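Clirnport Community Help > Motion and planning

Second arm stops short when both arms work on the same part

I have two arms on one table, both driven from Breltance. The job is joining and parting toy bricks. The first arm goes to one end of the stack and gets its fingers either side of the end brick. The second arm should then come down to the other end, but the planner gives up with "goal in collision" and leaves it hanging in the air. Each arm works fine when I plan for it alone. The collision margin is 50 mm, which I have not touched. Control loop is the stock Lu one. Do I need a different planner?

3 answers

Answer 1
Try reinstalling Breltance. I had odd errors on the old version and they went away.

Answer 2 (accepted)
The planner is fine, your margin is too big. 50 mm is meant for free moves. With both grippers on one short part they have to be closer than that, so every goal you send is refused before it looks for a path.

Make 2 profiles. Keep 50 for the approach and use 7 for the last bit, and only switch once the first arm has reported that it is holding still. Also add the stack to the list of allowed contacts for both sets of fingers. If you forget one of them you get the same message and it won't say which arm it means.

If you have cameras bolted on the arms, put them in the collision model with the plug and a bit of the cable. The stock model has the bare arm only and 7 mm does not leave much to spare.

Answer 3
Agree with the above. Check your hand-eye calibration too before you go that low. Mine had drifted since November and the planner was quite happy to send the fingers into the table. Slow the second arm down for the first few runs. I plan the two arms one after the other, as planning them together timed out on my machine.

Follow-up from the asker

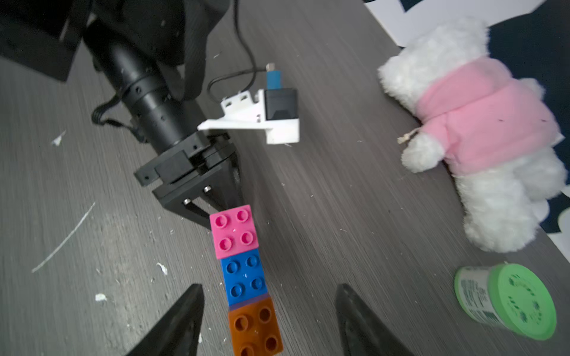

Dretau, June 2, 2018

Wrist view from the first arm, with the second arm at the pink brick and its camera bracket now in the model. I used the two profiles from answer 2. I had missed the allowed contacts for one gripper. Still to do: a box round the bear so the planner keeps clear of it, and the calibration check.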